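Ticket 2378 - Right arm stops with torque fault near the shelf
Product: Rokard two-arm station, Gonach controller
Site: Collmont
Status: Open, waiting for vendor
Priority: High (safety)

Opened October 25, 2019

The right arm goes to protective stop during the shelf task. The left arm stays active and continues to hold its position, and for me this is the more serious part. According to our setup, one arm in fault must put both arms in hold with the motors released. A person often stands behind the shelf during this task, so we stopped all the runs until we understand the reason.

Message on the controller: "R wrist torque over limit, code 3000". After reset the arm moves normally, and then the same code comes back. The shortest time between two faults was 60 seconds.

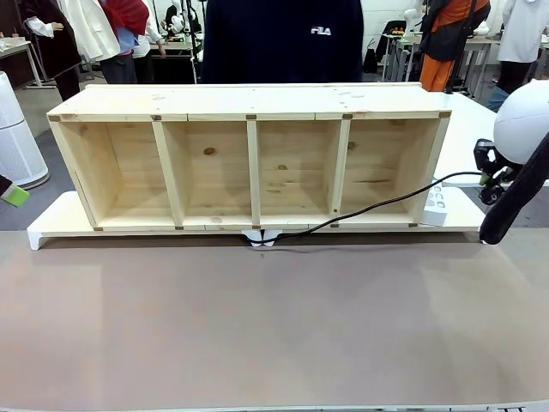

Page last changed: October 25, 2019, by station support

The first thing I checked is the cable. There is a black cable running from the side of the right gripper, across the front of the last compartment and down to the white fixture under the platform. I suspect that the cable becomes tight when the wrist turns outward, and the torque sensor reads this as a collision. The black sleeve hanging from the arm can also catch on the right edge of the platform, so please do not look only at the cable.

What I did until now:

1. Restarted the controller and loaded the April settings again. Same fault.
2. Ran the right arm in free air, with the shelf and platform removed, 2000 cycles at slow speed. No fault.
3. Put the platform and shelf back, same program. Fault came back.
4. Exchanged the gripper for the spare one from Ung. Same fault, so I do not think the gripper is bad.
5. Pressed the emergency button by hand. Both arms released correctly. The button circuit is good, but the link between the two arms in case of fault is not.
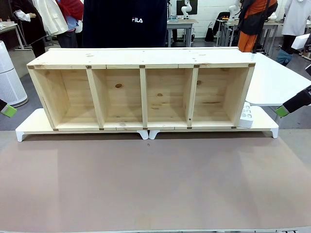 Photo: Collmont station support

The power strip stands at the right end of the platform, close beside the shelf. The right gripper works very near to this place. In the program the platform is a simple box with nothing on top of it, and the strip is not included. I will add it as a blocked zone, but I am not sure that it explains the torque values, as the log shows them rising slowly and a hit would give a sharp peak.

Questions for Rokard support:

- Is the option "stop both arms on single fault" saved together with the settings file, or must it be set again after an update? In our menu it is shown as on.
- Can you send the wrist torque limits for the case with a sleeve mounted? The manual gives only the values without sleeve.
- Is it allowed to lead the cable behind the platform, or does it become too long?

Until there is an answer, please keep the right arm in manual mode and do not reach over the shelf while the motors are on - also when the screen says "stopped". I attached the controller log and the settings file to this ticket. The next step on our side is to repeat test 3 with the cable fixed along the arm and the sleeve taken off.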